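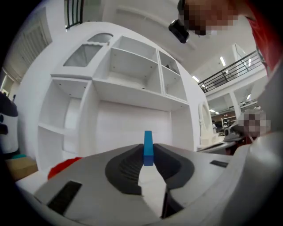

Learning to grip: a term with the Udville manipulation class

The block is small, blue and rectangular, and over one term the students of the Udville manipulation class will close a gripper on it more often than on anything else. The class runs on a simple premise. Before anyone writes a line of control code, they spend several weeks doing the task by hand, with the same kind of fingers the arm will later carry.

The hand-held gripper has two curved pads, ridged on the contact surfaces, that angle in towards each other. Held between them, the block can still tilt slightly, and that tilt is the subject of the first four sessions. A parallel jaw would square the block up as it closed. Curved pads leave it some freedom, so the operator has to approach with the block already centred and the wrist level.

"Most people over-close," says Saimi Manninen, who teaches the course. "They see it lean and they squeeze harder. By then the error was made two centimetres earlier."

The wide lens on the tool takes in the pads and most of the room behind them, at the cost of bending every straight line in view. Students are taught to read position near the centre of the circle and to distrust it at the rim. A calibration exercise in week three has them predict where a table edge lies from a curved view, then check with a steel rule. Results are entered in a shared spreadsheet and left there for the following year's intake.

Each attempt is recorded as an episode, from first movement to release. The class logged 1181 episodes last year, of which 355 were rejected. The commonest fault was a hand passing in front of the lens at the moment of contact. The next was a missing label. Manninen does not regard the second category as trivial, and marks accordingly.

Reviewing is done in pairs. One student calls the phase (approach, contact, lift, place) and the other records the frame number. Raimo Laaksonen, now in his second year with the program, wrote the small tool they use for this, called Clavero. It plays episodes at quarter speed and flags any interval in which the finger opening changes while the wrist is stationary. It does little else. An earlier version drew the wrist path in colour over the video, but the overlay hid the pads and was removed.

The second half of term moves to the arm. Teams of two train a policy on the accepted episodes and run it on a bench known as Oksanen, after the street where the class first met. The target for this year is about 2000 accepted episodes across all teams, with at least a third recorded away from the usual bench. Data gathered in a single spot tends to produce a policy that works in that spot, and last year's best entry failed when its table was turned through 90 degrees.

Assessment is by demonstration at Wuronby in November. Each team has ten placements, scored on final position and orientation. Dropped blocks count as zero and may not be retried. Teams also submit a two-page log of the episodes they threw out, with reasons, and the log carries the same weight as the run.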